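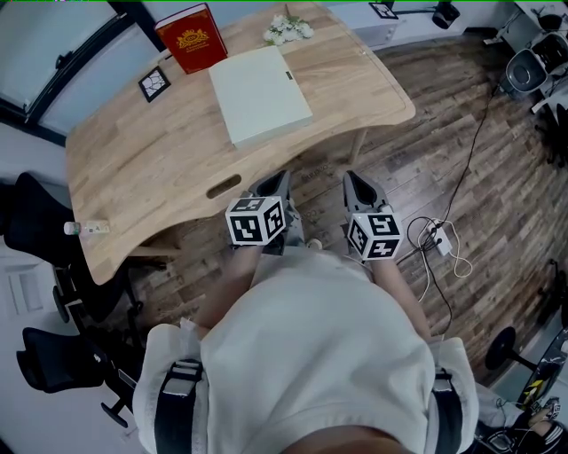 Red hardcover and flat green box on a light oak desk.

Print this page | E-mail this page

Section 2: Replying to a notice about a march or rally

Darow is the filing system used by the Zendholm tribunal. The tribunal calls it self-explanatory. Set aside an evening.

1. Find the matter number on the first page of your notice. Sample screens in this guide use matter 2408.

2. Log in and choose "Respond to notice". Ignore "Quick reply", which sends a message to the registry and files nothing.

3. Enter your organisation's name exactly as it is spelled on the notice, mistakes included. You can ask for a correction later, on Form 61.

4. Pick a position: consent, oppose, or neither. "Neither" is supposed to leave your options open. Babak Rahimi tested it for us in January and his reply was listed as consent — check the listing yourself.

5. Attach your reply as one PDF. Darow claims to accept several files, but we have only seen the first one reach the panel.

6. Press "Lodge" and wait for a receipt number.

CAUTION: A green tick means the upload finished. It does not mean the reply was lodged. No receipt number, no reply.

NOTE: The cut-off for replies in the current round is 28th August. The help screen says late replies are "considered favourably". We asked for the rule behind that and were referred back to the help screen.

7. Save the receipt and print it. Darow's history page holds 133 entries and then drops the oldest without warning.

If the listing is still wrong after two working days, write to the registrar, Saeed Ranjbar, quoting the receipt number. Phone calls are not logged, whatever the recorded message says.

Related items
Section 3: Asking for an interim order to be varied
Cerard v Soltani: what the panel decided on street permits
Form 61, with notes
Fees and who can have them waived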